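Speaker notes, Treven workshop, Sunday, March 10, 2019
Talk: "What the Sanna fault was really telling us"

Start with the complaint, skip the company history. Sanna was meant to fold knitwear. In the December run it closed too hard and kept closing. Safety stop fired late, 70 times in 1309 cycles.

Read the vendor line from Cuso out loud: "isolated sensor noise." Pause. Ask who in the room believes 70 is isolated. I don't.

Loredana Valentini's log: the late stops bunch up on open, stretchy knits. Samuele Palumbo blames the threshold. Maybe. He tested 60 cycles on flat cotton, and I would not sign off on that.

Second point, go slow. Cuso says more hand-guided examples will fix it. I want to hear how 300 more fix a stop that fires late. Good examples teach a grip. They don't repair a brake.

Next three slides, let them look, then take questions.

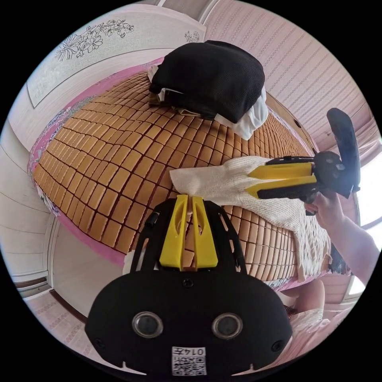
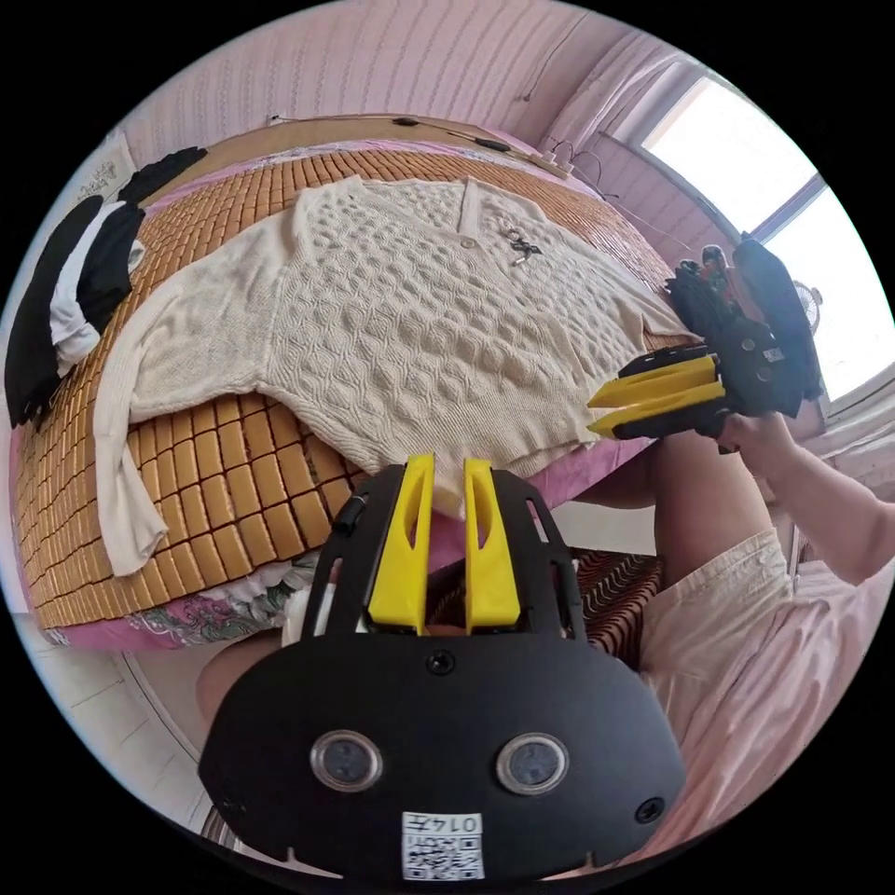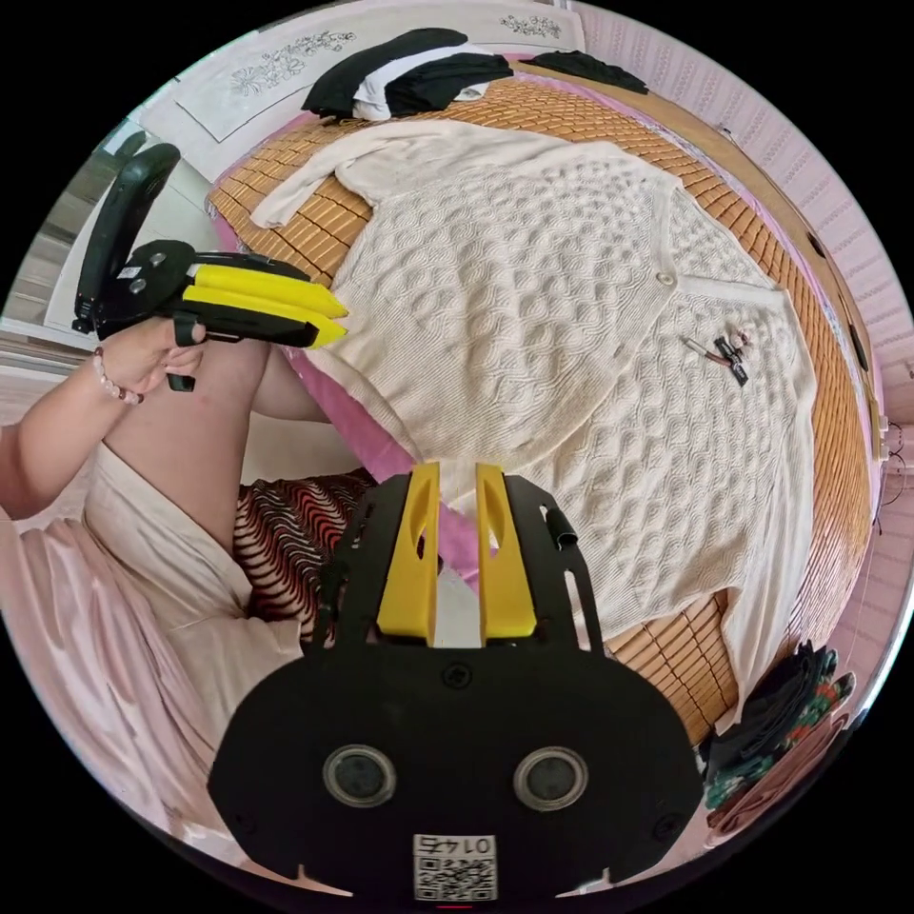 Slides 9 to 11: hand-held grippers with yellow fingers, cream knitwear on a tiled mat.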